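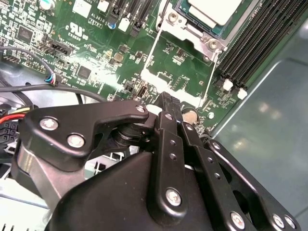
Memory slots and the CPU area on a green server motherboard.

Workshop Tips: Opening Up an Old Desktop Without Losing Your Mind (or Your Screws)

I love an old computer. Give me a tired tower, a bench with good light and a free evening, and I'm happy! Last August I cleared a whole shelf of them at the Pallari workshop, and these are the habits that stuck.

Lay the tower on its side. Please don't work on it standing up. With the open side facing the ceiling, gravity holds everything for you, and a dropped screw lands on something you can see instead of rattling into the bottom of the case. A slatted bench is great for this, but slide a tray underneath, or the small stuff goes straight to the floor.

Unplug it first, then hold the power button in for a few seconds. Touch bare metal on the case before you touch a board, and do it again every time you come back from the kettle. The power supply itself stays shut. Swap the whole unit if it's bad, but never open it.

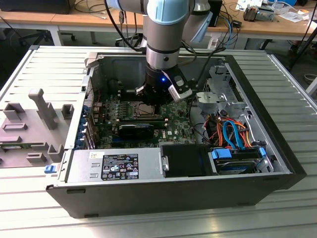

Tower on its side, side panel off, with the CPU socket uncovered and the blue plastic latches at the expansion slots.

Look for the colored plastic before you reach for a screwdriver. On plenty of office machines the bits you're meant to pull, slide or squeeze are a bright color, often blue. Drive rails, slot latches, release tabs. I spent far too long on my first one hunting for screws that didn't exist!

Cables next, and go slow. Take a photo of the whole inside, then close-ups of each plug. Pull on the connector, never the wires. I put a scrap of masking tape on each one with a number, and a matching number on whatever it came out of (a fine marker works best, ballpoint smears).

Treat a bare CPU socket like wet paint. No fingers, no brushes, no canned air up close. If the processor is going to be out for more than a minute, put a socket cover on it. The little caps that come with new boards are worth hoarding, and I have a jar of them.

Memory comes out easiest with both thumbs: open the clips at the ends of the slot, and lift the stick straight up by its edges. Going back in, line up the notch before you push. If it won't seat, turn it around and try again.

For dust, use a soft paintbrush and short puffs of air, and hold fan blades still while you do it. I keep one brush that does nothing else.

Screws! An egg carton beats any fancy organizer. One cup per part, in the order you took things off, and you fill the case back up by working through the carton in reverse. My Urquijo parts box has 50 compartments and I still grab the egg carton every time.

Last one. Before the side panel goes on, tip the case gently and listen. Any rattle at all, go find it.

Posted December 21, 2021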